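Speaker notes - moving a small team off shared inboxes
Talk at Favport, Sep 10, 2025
Lawal Ajayi

(water on the lectern. clicker is the gray one. 47 minutes incl. questions so don't wander)

Open cold. "Who has answered an email that somebody else answered already?" Wait for hands. Keep waiting, it's fine.

Me in one line: support lead at Niltotari, 11 people, 2 time zones. One address for everything. Billing, returns, angry people, lost parcels, my own dentist once.

What it looked like before May:
Same customer, two replies, different prices. Retno's example, the Akpan order. Tell it short. Customer picked the cheaper price, fair enough.
Flags. Everyone had a flag color. Onyekachi's red meant urgent, mine meant done. We found out in the same week.
Drafts folder = graveyard.

SLOW DOWN here. Main point. An inbox has no owner. A message everyone can see is a message everyone thinks is handled. Say it twice. 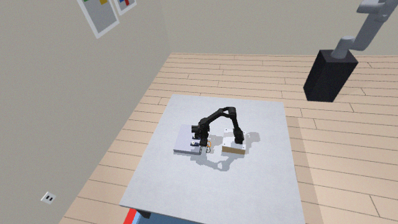
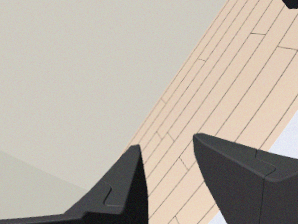
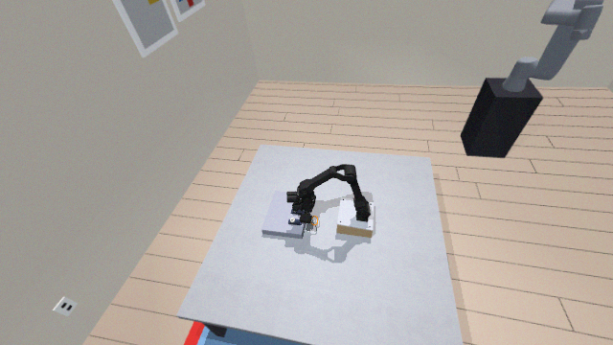
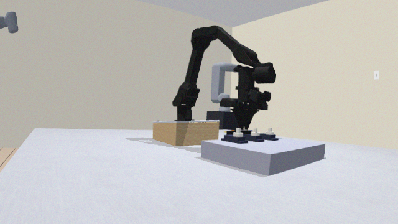 3 min read

What we did, in order:

First, names. Every message gets one person before lunch. Bukola did the handing out for the first month, took her 10 minutes a day. Don't say it was easy, she's in the second row.

Then the handoff note. One sentence, what was promised and by when. No history, the thread is the history. Show the bad one ("pls see below") then the good one ("refund promised, goes out tomorow, customer wants a call").

Then we killed CC. Big fight. Arūnas Jankauskaitė still thinks we were wrong and has a decent argument - new hires learned a lot from reading along. Give that its due. We do a weekly read-through now, helps a bit.

Tools. Someone will ask. We're on Mirnov, before that a spreadsheet, spreadsheet was OK. Do not get stuck on tools!! Last time lost the whole end of the talk to a question about tags.

What still doesn't work:
Vacations. Somebody goes away and their messages sit.
Phone calls that should of been written down.
Managers who write to their favorite person direct. (me. I do this)

If short on time skip the phone bit, go to vacations.

Ask them to try one thing: tomorrow, pick the oldest message in the inbox and put one name on it. Just that one.

Questions. Repeat each one into the mic, back row can't hear. Retno has the handout, stack is by the door.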